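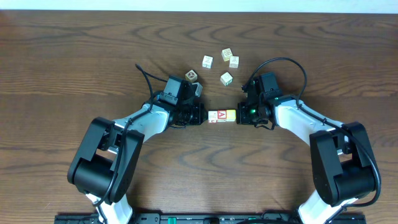
Fidthorpe Toy Library
Frequently Asked Questions

Home | Catalog | Membership | Hours | FAQ | Contact

Joining

Who can join?
Any adult who lives, works or has a child in school or day care in Fidthorpe or Cullon. You do not need to be a parent. Grandparents, foster families, babysitters and home day care providers all use the library. Each household needs one membership, and everyone at the same address shares it.

What do I need to bring?
A photo ID and something with your current address on it. A utility bill, a lease or a piece of official mail is fine. If you recently moved and have nothing with the new address yet, bring what you have and we will set up a card that lets you borrow one toy at a time until the paperwork catches up.

How much does it cost?
A household membership is $36 a year. The fee is waived for families on WIC, SNAP or Medicaid and for licensed foster homes. We do not keep a copy of your benefits card. We look at it and hand it back.

Do I have to pay a deposit?
Most toys have no deposit. Large outdoor items, which means the climbing frame, the water table and the ride-on tractors, have a $100 deposit, payable by card. It is a hold on the card and drops off when the item is checked in. Some banks take a few business days to show this.

Can I join online?
You can fill in the form online, but we need to see your ID in person before the first loan. The form saves you a wait at the desk.

Borrowing

How many toys can I take?
Up to six items per household. A puzzle counts as one item and so does a boxed set, no matter how many pieces are in the box. Home day care providers on the group plan can take more. Ask at the desk.

How long can I keep them?
Three weeks. You can renew once if nobody else has a hold on the item. Party items (the parachute, the bean bag toss, the dress-up trunk) go out for one week and cannot be renewed.

How do I renew?
Log in to your account and choose Renew next to the item, or call during open hours. We do not take renewals by text message.

Can I reserve something?
Yes. Place a hold in the catalog and we will email you when it is ready. We keep it on the hold shelf until closing time on the third open day after the email goes out. After that it goes to the next person or back on the floor.

How large is the collection?
The catalog lists 174 toys, games and puzzles at present. It changes as things wear out and new ones come in. If a toy shows as "In repair," it is in the back room and we usually do not know the date it will be back.

Is there an age limit on what I can check out?
No. The colored dot on the label is the age range suggested by the manufacturer. We will point out small parts if you are borrowing for a child under three, and then it is up to you.

Counting and returning

Why is there a list taped inside the lid?
That is the contents list. Please go through it before you leave the building and again before you bring the toy back. If something is missing when you open the box at home, call us within a day and we will note it on the record so it is not charged to you.

What if I lose a piece?
Tell us when you return the toy. Small pieces are often found later under a car seat, so we wait two weeks before charging anything. The charge depends on the piece. A single puzzle piece is $1. A part that makes the toy unusable is charged at the cost of the part if we can buy it, or the cost of the toy if we cannot.

What if something breaks?
Toys break in normal use and we do not charge for that. Please do not glue or tape it yourself. Bring all the bits back in a bag and put the bag in the box. Tape residue is hard to get off and the wrong glue can make a repair impossible.

Is there a return drop?
There is a bin by the side door on Delorme Street for puzzles, board games and small boxed toys. Anything with batteries, anything bigger than the opening and anything with a deposit has to come to the desk. Do not leave toys on the step. If they get rained on, they are still on your card.

Are there late fees?
No. You cannot borrow anything new while you have an overdue item, and after 60 days we bill you for replacement. Bring the toy back and the bill is canceled.

Cleaning

Are the toys clean when I get them?
Every toy is cleaned after it is returned and before it goes back on the floor. Hard plastic goes through the sanitizer. Dress-up clothes and dolls' bedding are machine washed and dried on high. Books and board games are wiped down on the outside.

Do I have to clean a toy before I return it?
Please brush off sand and food and wipe up anything sticky. You do not need to disinfect it. We would rather you did not use bleach, because it fades the paint and we have no way to tell how strong it was.

How should I clean wooden toys at home?
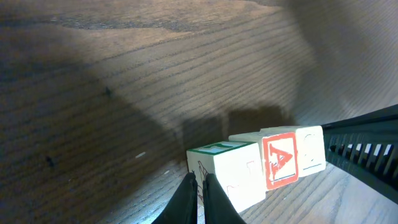

Wood should never be soaked or put in a dishwasher. It swells, the grain lifts and printed letters start to wear away at the edges. Use a cloth that has been wrung out well, with a drop of dish soap if needed, then wipe again with plain water. Small pieces should be spread out on a towel to dry. Do one side, turn them over and do the next. Wooden alphabet blocks like the three on the table in the photo have a lot of faces for their size, and damp hides where they are pushed tightly together in a row, so leave space between them. Leave the lid off the box overnight. Keep them away from radiators and out of direct sun while they dry.

Someone in our house has been sick. What should I do with the toys?
Keep them until everyone is well and tell us at the desk when you bring them in. We will set them aside for extra cleaning. If you need more time, call and we will extend the loan, even if there is a hold on the item. For head lice, put any dress-up items or stuffed toys in a sealed plastic bag and hand the bag to a staff member.

Do you lend stuffed animals?
Only hand puppets that can be machine washed.

Batteries and chargers

Do toys come with batteries?
Yes, they go out with working batteries. If they run down during the loan, replace them with the same type and leave yours in. We do not refund the cost of batteries. Please do not use rechargeable cells in toys with a red sticker on the battery door.

The battery door has a screw. Do I need a special screwdriver?
A small Phillips will do. Put the screw back in afterward, even if the door seems to stay shut without it. Toys returned without the screw are held back until we find one that fits.

Donating

Do you take donated toys?
Yes, during open hours, one box per visit. Please ask first in October and through the holidays, when we run out of storage.

What do you accept?
Complete toys in good condition, wooden train track of any brand, wooden blocks, floor puzzles with all their pieces, and board games for ages six and up. Loose plastic building bricks are welcome if they are sorted from other things.

What can't you take?
Stuffed animals, car seats, cribs, walkers, anything recalled, anything with magnets that come loose, older painted toys with chipped paint, and toys that have been stored in a home where people smoke indoors. We can't pick up from your house.

Can I get a tax receipt?
Ask for a slip when you drop off. It lists what you gave and the month. You fill in the value yourself.

Play sessions and room use

Can we play at the library?
There is a play corner during all open hours. Toys in the corner do not go out on loan. An adult has to stay with children under nine.

Can I rent the room for a birthday?
Yes, for members only, up to two hours. You can use anything in the play corner and check out party items the same day. Food is allowed on the tile side of the room only. The booking form is on the Firka calendar page, linked under Hours.

Is the building accessible?
The main entrance is level and the door has a push button. The restroom has a changing table and a grab bar. Aisles between the shelves are wide enough for a wheelchair or a double stroller, except in the puzzle section. Staff will bring puzzles out to you.

Problems with your account

I forgot my PIN.
Use the reset link on the login page. If the email does not arrive, check that we have your current address on file.

I was charged for something I returned.
Email the desk with your card number and the name of the toy. Firouzeh Abbasi handles billing questions and replies within three open days. Please leave the item off your dispute form with the bank until you hear from her, as a bank dispute locks the account.

How do I cancel?
Return everything you have out and tell us. Memberships are not refunded for part of a year, but you can transfer the remaining months to another household.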